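ベッドまわりの整え方と寝具の手入れ 覚え書き

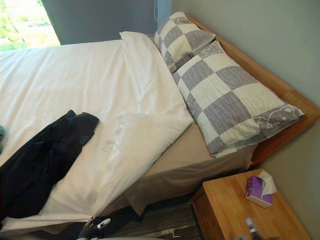 白い掛け布団と長い白枕、市松模様の枕が二つ。シーツはベージュ。

寝室の片づけのうち、毎日手をつけるのはベッドだけという家は多いと思います。面積が大きいので、ここが整っていれば床に本が積んであっても部屋はそれなりに見えます。このページでは、朝の整え方、枕の置き方、シーツの掛け方、洗濯、木のベッド枠の掃除の順に書いていきます。

朝の整え方

起きてすぐに布団をかぶせてしまわないでください。寝ている間の湿気がシーツとマットレスに残っています。掛け布団は足元のほうへ半分ほど折り返し、シーツの面を出した状態で、着替えと朝食の間そのまま置いておきます。窓を開けられる季節なら窓も開けます。梅雨どきは窓を閉めて除湿機を回します。

朝食が済んだら、次の順で整えます。

1. 枕を全部いったん椅子の上などに移す。
2. シーツの表面を手のひらで頭側から足側へなでて、しわを送る。髪の毛はここで取る。
3. 掛け布団の足側の角を二つ持ち、軽く振って中の空気を入れ替える。
4. 布団の左右の垂れをそろえる。
5. 枕を戻す。

手順2のしわ送りは、ベッドの片側が壁についている場合、壁側から先にやります。手前を先に伸ばすと、壁側に手をついたときにまたしわが寄ります。膝をついて上がるなら足側から上がり、後ろに下がりながらなでていくと跡が残りません。

白い無地のカバーは光が当たるとしわが目立ちます。気になる場合は、霧吹きで軽く水をかけて手で伸ばし、乾くまで触らずにおきます。アイロンをかけるほどのものではありません。カバーを脱水するときに時間を短くしておくと、そもそも深いしわがつきにくくなります。

掛け布団の折り返し

掛け布団を頭の側まできっちり引き上げるか、途中で折り返しておくかは好みです。うちでは夏は折り返し、冬は引き上げています。折り返すと寝床の熱がこもらず、夜に入るときも楽です。冬は引き上げておいたほうがほこりがシーツにつきません。

折り返しの幅は、肩幅より少し狭いくらいが扱いやすいです。広く取りすぎると足元が厚くなり、布団が滑り落ちます。

布団の中身が片方に寄るときは、カバーの内側のひもを確かめてください。四隅だけでなく、長い辺の真ん中にもひもがあるものは、そこも必ず結びます。ひもがないカバーには、幅1センチほどの綿テープを縫いつければ足ります。結び目は蝶結びにしておくと洗濯のときにほどくのが早いです。固結びにして、翌月にはさみを持ち出すことになった経験が二度あります。

カバーの掛け替えは、裏返し法が早いと思います。カバーを裏返しにしてベッドに広げ、その上に布団を重ね、ひもを結び、口のほうから布団ごとくるくる巻かずに、奥の二つの角をカバーの上からつかんで表に返します。慣れれば一人でできます。

枕の置き方

枕がいくつもある場合、決まった置き方をしておくと朝に迷いません。よくあるのは次の三通りです。

ヘッドボードに立てかける置き方。大きい枕を後ろに立て、小さい枕を前に置きます。ソファのように背をもたせて本を読む人に向いています。

平らに重ねる置き方。同じ大きさの枕が二つあるときに収まりがよく、上から布団をかけて隠せます。ただし下の枕の湿気が抜けにくいので、上下は毎日入れ替えます。

長い枕を一本添える置き方。横向きに寝る人が抱いたり、膝の間にはさんだりするのに使います。日中は布団の上に置いておけば風が通ります。まっすぐ置いても斜めに置いてもかまいません。

柄のカバーと無地のカバーを混ぜるときは、柄を頭側にまとめ、無地を手前に置くと落ち着きます。市松模様のような四角い柄は傾くとよくわかるので、まっすぐに見せたいときは柄の線をヘッドボードの上端に合わせます。逆に、多少傾いていても気にしないと決めてしまうのも手です。

すみに小さな絵が入っているカバーは、絵の位置で上下を決めておくと便利です。顔が当たる面と当たらない面を取り違えずに済みます。うちでは絵のあるほうを下、と決めています。

枕は家族で似たものを使っていると混ざります。知人のレラト・モレフェ（Lerato Molefe）さんの家では、カバーの色を人ごとに変え、替えのカバーも同じ色でそろえているそうです。洗濯のあとの仕分けが早いので、うちでもまねをしました。

ボックスシーツがずれるとき

シーツのたるみやずれの原因は、たいてい次のどれかです。

・マットレスの厚みに対してシーツのマチが浅い、または深すぎる
・ゴムが伸びている
・敷きパッドを足したため厚みが変わった
・縦と横を間違えて掛けている

まずマットレスの厚みを測ります。敷きパッドをシーツの下に入れている場合は、それも含めた厚みで考えます。マチはその厚みより数センチ深いものを選びます。マチが深すぎると、側面の下のほうに布があまってしわになります。見た目だけのことなので寝るのに支障はありませんが、掃除機の先に吸い込まれることがあります。あまった分はマットレスの下に手で押し込んでください。

掛けるときは対角線の順に角を入れます。頭側の右、足側の左、頭側の左、足側の右です。隣の角へ順に進むと、最後の角で布が足りなくなりがちです。壁側の角は手が入りにくいので、最初に済ませます。ベッドを壁から10センチほど離せるなら、シーツ交換の日だけ離したほうが結局は早く終わります。

ゴムが伸びたシーツは、四隅をとめるクリップを使うとまだ使えます。写真のような濃いめの生成りやベージュのシーツは、汗の黄ばみが目立ちにくいぶん洗濯の間隔が延びがちなので、見た目で判断せずに日を決めて替えます。

洗濯の間隔と干し方

うちの間隔は次のとおりです。家族の人数や季節で変えてください。

枕カバー　　　週に二回
シーツ　　　　週に一回
掛け布団カバー　二週に一回
敷きパッド　　月に一回
枕本体　　　　洗えるものは半年に一回
掛け布団本体　　季節の変わり目

枕カバーは顔と髪がじかに触れるので、ほかより早く汚れます。整髪料を使う人はさらに早めます。黄ばみが出てきたら、40度くらいの湯に酸素系漂白剤を溶かし、三十分ほどつけてから普通に洗います。色柄ものは先に目立たないところで色落ちを確かめてください。淡い灰色やクリーム色の柄は、濃い色のタオルと一緒に洗うとくすみます。白いカバーは白いものだけで洗います。

掛け布団カバーは裏返し、ファスナーを閉めてから洗濯機に入れます。閉めずに入れると、中に枕カバーや靴下が入り込んで団子になります。すみにたまった綿ぼこりは、裏返したときに払っておきます。

シーツは洗濯機に詰め込みすぎないことです。ボックスシーツはほかの洗濯物を包み込みやすく、包まれたものは汚れが落ちません。シーツだけで一回まわすか、大きめのネットに畳んで入れます。

干すときは、竿を二本使ってM字に掛けると間に風が通ります。竿が一本しかなければ、三角になるように角をずらして掛けます。ゴムの部分は乾きにくいので、最後に指でつまんで確かめてください。十月に入ると日が傾くのが早いので、厚手のものは午前九時までには外に出しています。

替えの寝具のしまい方

替えは一組あれば足ります。二組、三組と増やすと、しまう場所が先になくなります。

畳んだシーツと掛け布団カバーを、同じ組の枕カバーの中に入れてしまう方法が場所をとりません。取り出すときも一つ引き抜くだけで全部そろいます。枕カバーの口は下に向けて棚に置きます。

ボックスシーツの畳み方は次のとおりです。

1. 裏返しにして、隣り合う角のポケットに両手を入れる。
2. 片方の角をもう片方にかぶせる。
3. 残りの二つの角も同じように重ねる。
4. 台の上に置き、ゴムの側を内側に折って四角にする。
5. 三つ折り、さらに三つ折り。

きれいな四角になるまでこだわる必要はありません。枕カバーに入れば十分です。

友人のタビソ・スワネプール（Thabiso Swanepoel）さんは畳まずに丸めてかごに入れています。しわは寄りますが、掛けて一晩寝れば伸びるという考えです。それも間違いではないと思います。

木のベッド枠とヘッドボード

明るい色の木の枠は、ほこりは目立ちませんが手あかと水じみが残ります。ふだんは乾いた布で木目に沿って拭くだけにします。ヘッドボードの上端と、マットレスとの境目にほこりがたまるので、シーツを外した日にまとめて拭きます。細いすきまは、割りばしに布を巻いて輪ゴムでとめたものが使えます。

髪が当たるあたりのべたつきは、薄めた中性洗剤を布に含ませて固く絞り、拭いたあとすぐに水拭き、乾拭きと続けます。洗剤を直接かけると木口から染み込むのでやめてください。オイル仕上げの枠は洗剤で色が抜けることがあります。仕上げがわからないときは、裏側で試します。

ヘッドボードを壁にぴったりつけている場合は、ときどき壁側も見てください。冬に結露する壁だと、裏にカビが出ることがあります。指一本ぶんのすきまがあるだけで違います。壁紙に枠がこすれて跡がつくときは、枠の裏に家具用のフェルトを貼ります。

きしむ音がするときは、まずボルトの締め直しです。枠の角ごとに少しずつ順に締め、一か所だけを先に締めきらないようにします。それでも鳴るなら、すのこと枠が当たるところに薄いフェルトか、ろうそくのろうをこすりつけます。

マットレスの向き

三か月に一度、頭と足を入れ替えます。両面使えるものは裏返しもします。腰の当たるところだけがへこむのを遅らせるためです。片面仕様のものは裏返せないので、回すだけにしてください。ラベルに書いてあります。

いつ回したか忘れるので、マットレスの側面に小さい布を安全ピンでとめ、「春」「夏」などと書いておきます。シーツを掛ければ隠れます。

側面まで覆うシーツを使っていても、縁の下のほうにはほこりがつきます。回すときに掃除機のブラシで一周しておくと、次にシーツを掛けたときに気持ちがよいです。作業は二人でやってください。一人でやる場合は、掛け布団と枕を全部どけ、足側を少し手前に引き出してから、角を持って回します。壁についているベッドは、先に枠ごと離しておきます。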